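The Goat With the Corkscrew Horns

The first time Torben Thiele saw a Skistari buck up close, he forgot what he had driven out to the farm for. "I was there to look at a secondhand hay rake," he says. "I came home with two does in the trailer and no rake."

It's easy to see how that happens. Skistari goats carry long, tightly twisted horns that rise straight off the skull, and a shaggy coat that parts down the spine and swings when they trot. The color runs from cream through gray to a deep liver brown, and a kid can be born nearly black and finish up silver by its third summer. They're noisy, they're nosy, and they will follow you right into the kitchen if you leave the gate open!

What they have never been is common. The breed book, kept by hand for decades, now holds 3,233 animals, and Thiele can tell you which of them are related to his own herd without looking it up (he's been quizzed on it, at dinner, by his daughter). Most trace back to a handful of hill farms where the goats were kept for milk and for clearing brush, and where the owners crossed in whatever buck happened to be over the next ridge.
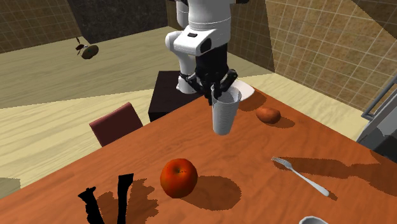
A ribbed cup, held over the table by a robot arm.

That loose history is what makes the current breed standard such fun to argue about. Horns should twist outward, at least two full turns by age five, with the tips well apart. The ears are carried level. A dished face is a fault, and so is a coat that curls. But how much wool is too much? Breeders with Hamann lines like a heavy coat, right down to the knee. Those who keep the Savov type want a leaner, leggier goat with hair you can actually brush, and they'll point out that theirs come through a muddy spring looking a lot better.

Thiele keeps both and is delighted by the whole quarrel. His herd name, Skornix, appears behind 13 registered bucks, and the best of them, a big gray fellow with a beard down to his chest, came from a Hamann sire and a Savov dam. Under the old rules he would have gone into the side register. Now he counts as full stock, as long as three generations of parents are on paper.

The yearly show in August is the place to see them all together. Some 2,000 visitors turn up, and judging starts at 5 in the morning, before the heat gets into those coats. The bucks go first. Thiele brushes his the night before, then again by flashlight, and by the time the ring opens there's usually straw in the beard anyway.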